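From: Emiko Ishida
To: teleop-demos list
Date: 26 January 2021
Subject: Re: leader arm or hand guiding for PC teardown?

Miklós Boros wrote:
> We are recording demonstrations for desktop disassembly and I would
> like to settle on one method before August. Hand guiding is quick to
> learn but my operators lean on the arm and the force readings are
> useless. What do you use at Hoditz?

Remote control, for nearly everything. We tried hand guiding on the first 40 demonstrations and threw them out for the same reason. Now the operator sits to the side with the Tultero leader arm and doesn't touch the robot while recording.

The tower goes on its side with the panel off, and the fixture plate sits to the left of it on the slatted table.

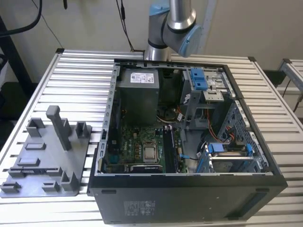

Benedita Garcia disagrees with me on this and asked me to pass it on: she still guides by hand for anything with a latch, and says new operators overshoot by remote until they have nine or ten sessions behind them. Fair enough. We do see that, and we drop the early sessions from training.

Two settings matter more than the method. Scale the leader motion down near the case, and keep the wrist view large on the operator's screen. Inside the chassis the sheet metal and the gripper plates are very close together, and the overview camera doesn't show that well.

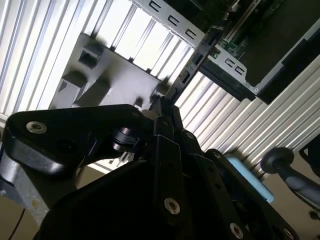

Do you keep demonstrations where the operator fumbles and recovers? We keep them if the recovery is clean, and tag them so they can be left out. Of the 1,107 in the current set, 40 carry that tag.

I can send the tag list and our scaling values if you want them.

Emiko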